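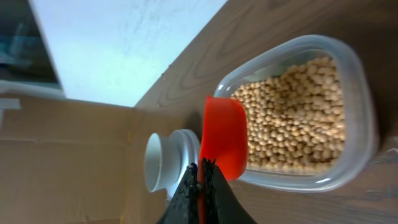
Apr 24, 2025

Day 3 of giving up sugar in my coffee. Spyros Kos, who gave it up in his twenties and has been insufferable ever since, told me my taste buds would adjust by now. My taste buds have filed an objection.

Measured out the beans for the week after lunch, red scoop, plastic tub, the usual glamour. Then walked to Cesbridge and back to take my mind off things, and passed 9 bakeries. I had never noticed more than two.

The dentist's office called about the crown — 800 dollars, with a payment plan offered in the voice people use for bereavements. So the sugar stays off, I suppose.

In bed by 10 with a library book on the history of salt. Wrong shelf, but I'm on page 40.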